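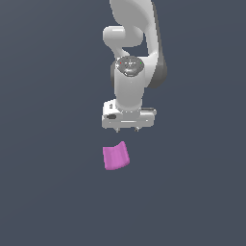 Last modified: 18/03/2019

Water meter changeover on the Flismont side

Replacement of the old water meters continues through the Flismont streets. The new units are Muvley ultrasonic meters, which have no moving parts and report a reading by radio. Your account number and billing cycle stay the same. The serial number on your bill will change once the new meter has been entered.

Each changeover takes one visit. The water is shut off at the curb valve, the old meter is removed, and the new one is set with fresh gaskets and tested for leaks. Supply is off for 50 minutes at most. Please clear 3 feet of space on all sides of the meter and make sure the valve on the house side can be turned by hand. If it is seized, the installer will stop and leave a card — a seized valve is the owner's to repair.

After the visit, run a cold tap at full flow for four minutes with the aerator removed. Cloudy water is trapped air and will settle in a glass. Rusty water should be flushed until clear before any laundry is done.

The closing reading is written on a two-part form. Keep your copy until the next bill arrives and compare the figures. Two households on the Jekeck Road loop were billed from an estimate in October; both accounts have been corrected.

Houses with a pressure regulator may notice a small change at the shower. The new meter has a slightly lower pressure loss than the old one, and a regulator that was set to make up for it can be turned down. Do this with a gauge on the outside spigot — guessing by feel tends to overshoot.

Renata Wasilewska keeps the appointment list. Leave the house number, a daytime phone number and the location of the meter (basement, crawl space or pit). Pit meters are being done last, after the ground has drained.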